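Why did the robot drop my jumper?

Print this page | E-mail to a friend
Shares: 700 | Comments: 100

Hello again! Last time I promised to tell you about something going wrong, and I've got a good one. I work at the Jondico workshop in Akthorpe, where we teach a robot called Mindel to handle clothes. Mindel is brilliant with boxes. Mindel is not brilliant with knitting, as I found out in October.

So how do you teach a robot to pick up something floppy? You show it, again and again and again. One of us holds a gripper in each hand (think of a pair of big black pincers) and does the job while the computer keeps a record of every movement. We've recorded 1,514 goes at it so far, and my thumbs know all about it. Then Mindel studies the recordings and has a try on its own.

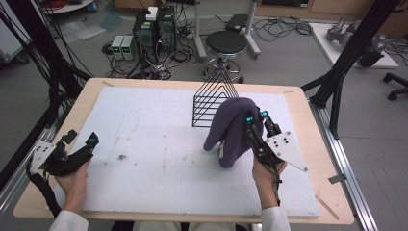 The day it all went wrong

Mindel reached down, closed its fingers on a woolly jumper, lifted it up beautifully... and kept squeezing. And squeezing! Then the arm gave a jerk, the jumper slid out, and the arm carried on moving through the air as if it was still holding something. I hit the big red stop button. That's the first rule for everyone here, by the way: if a robot does something you didn't expect, press stop first and wonder about it later.

No one was hurt, as we all stand well back when Mindel is moving by itself. The jumper had a stretched bit, poor thing.

What was the matter?

It took us ages to find out. Have a feel of a thick jumper if there's one near you. Pinch it gently. It squashes, doesn't it? A wooden block doesn't do that. When you grip a block, your fingers stop when they meet it, and you know you've got it. With wool they keep on sinking in, and it's hard to say when you've pinched enough. 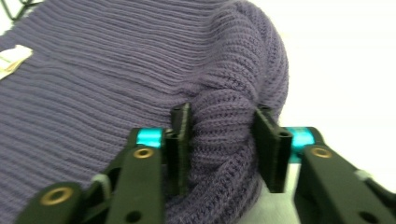
Your own fingers are full of tiny feelers that tell your brain when something starts to slip. Mindel only knew how far apart its fingers were. It was waiting for them to stop moving, and in all that wool they didn't stop soon enough, so it just pressed harder. Silly robot! Well, silly us, really, for not thinking of it.

We changed two things. There's now a limit on how hard Mindel can squeeze, called the Pillay limit after the street our workshop is on. And if the fingers suddenly snap shut, the arm has to stop dead and wait for a person. We'd like to get to 2,000 recordings before we let it near my best cardigan.

Try it yourself: put on some thick gloves and pick up a sock with just one finger and your thumb. Can you tell when it's slipping if you shut your eyes?

Contact us | © 2022 Jondico, Akthorpe | Back to top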